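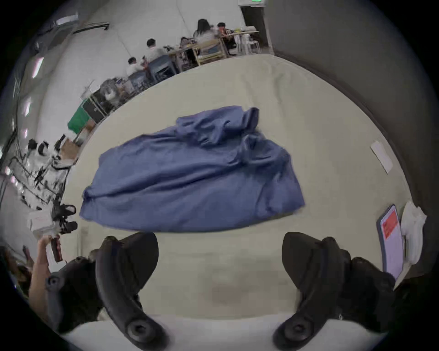
**ABOUT / STUDENT ROBOTICS**

# The Cisdale Robotics Club

Cisdale Robotics is a student club at Lamptey College. It was started by Aba Dogbe, who teaches the introductory automation course and still runs the evening sessions. Current membership is 16, drawn from engineering, design and one or two people from the nursing program.

Our main project this year is cloth handling. Fabric is hard for a machine because it has no fixed shape – a cloth that is folded one way now can be bunched up a completely different way a minute later. Members work at the table with a two-fingered hand-held gripper and pieces of plain fabric, and each attempt is recorded so that the software group can train on it. The goal is 2,150 usable recordings by the end of the school year. The first 1,000 were finished in August.

The club has 2 groups:

- **Table group.** Runs the gripper, resets the cloth and keeps the log. No experience needed.
- **Software group.** Sorts the recordings, writes the training code and reports back on which attempts were no good. Some Python is expected.

Most people start in the table group and move over when they want to. A few stay where they are.

We enter the Plarell Challenge, a student contest in household tasks. Last time we entered with a towel-folding routine and went out in the second round, mainly on speed. The team's write-up is kept in the club binder and new members are asked to read it.

Parts and some of the bench equipment are paid for by Drillov, a local machine shop that also lets us use its mill. The college covers the room.

Sessions begin at 5:30 p.m. and finish by 8. Students from any department can join at any point in the year. Come by during a session and ask for Aba, or leave your name at the engineering office. There is no fee.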